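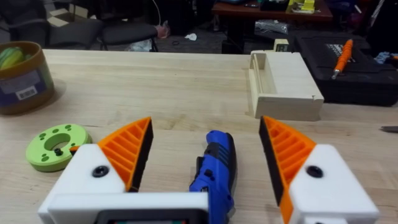 Why does a grasp planner keep running after the fingers have started to close?
Because the first estimate of the object's pose is usually wrong by a little, and the only cheap time to correct it is during the approach.

18 May 2026
By Cledwyn Pugh

Lolum, the control stack written by Patricio Troncoso at Nimthorpe, treats planning as a loop. A wrist view goes in, a corrected target comes out, and the arm tracks it at 200 Hz. The planner holds up to 12 candidate grasps and drops any that would bring a finger within 15 mm of a neighboring object.

Processes talk over plain Unix sockets. Troncoso tried shared memory last September and went back after two weeks of stale reads. Logs are text, one line per cycle, and replay through the same code that runs the arm.

Tall tools with rounded tops remain the weak case. The pose filter settles late on them.

2 comments | 15 shares
Back to top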